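Simulated kitchen task: the arm gets close to the fish and then stops. What should a school club try?

Posted 26 June 2024 in Clubs and student projects

Sepehr Nikzad

Hello everybody. I help with the robotics club at our school in Midtbø and English is my third language, so please excuse if some words are not the right ones. We are taking part in the Kulen challenge, the simulation category, where all the work is done on the computer. The arm must pick up the fish from the white tray and put it in the microwave. The door may be open at the start, this is allowed for the younger group.

My students have written the movement as a list of points. The arm goes to a point over the tray, it goes down, it closes the hand, it goes up. When the fish is always in the same place, this works very well. But the rules say that the fish is placed differently in each run, and the score is counted over 100 runs. At present we have 71 good runs, and in most of the bad ones the arm comes down near the fish and stays there until the time is finished. No error message is shown.
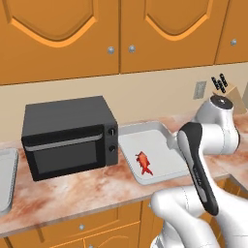 We have tried to make the time limit longer, from 2000 steps to the double, but it changed nothing, so I think the arm is not slow, it is really stuck. One student believes that the reason is the tray, because it has a raised rim. Another believes that the arm cannot turn its wrist enough. I would like to let them find it by themselves, but the deadline is near and they are becoming a little sad about it.

How can we find out which of them is right? And is a list of points a bad method in general, or can it be repaired? We use the Sendix planner which came with the starter package, with the settings as they were.

Skulari

Both students can be right, so do not choose yet. First save the starting position of the fish for every run, good and bad, and draw them on a sheet of squared paper or in a spreadsheet. Use one colour for good and another for bad. If the bad points lie along the edges of the tray, look at the rim. If they depend on which way the fish is turned, look at the wrist. My group did this last December with a different object and we saw the answer in one lesson, after three weeks of guessing.

About your other question – a list of points is fine for a club. The problem is usually that the points are fixed and only the last one follows the object. Calculate the whole list from the fish position, also the point above it. And let the hand turn before it goes down, while it still has free space. If it turns when it is already low, the fingers may touch the rim, the planner refuses the movement, and it waits.

One more thing. Print the planner's result after each point. In many starter packages a failed plan gives back an empty path, and an empty path looks the same as a robot which is standing still.

tomato_desk

just make the fish bigger in the settings, worked for us

Skulari

I think this is not permitted if the runs are for the competition. For practice at home it is all right.

Sepehr Nikzad

Thank you for the good answers. We printed the result as you said and it is an empty path in the bad runs that we looked at. The students are now making the drawing with the two colours. The fish size we will leave as it is, the rules have a sentence about it.

I have one small question more. When the plan is empty, is it better to try again from the same point, or to go back up first?

Skulari

Go back up, turn the hand a little, and try again. Put a limit of 2 attempts in the beginning, otherwise you will spend all your steps there and the students will not see that something is wrong.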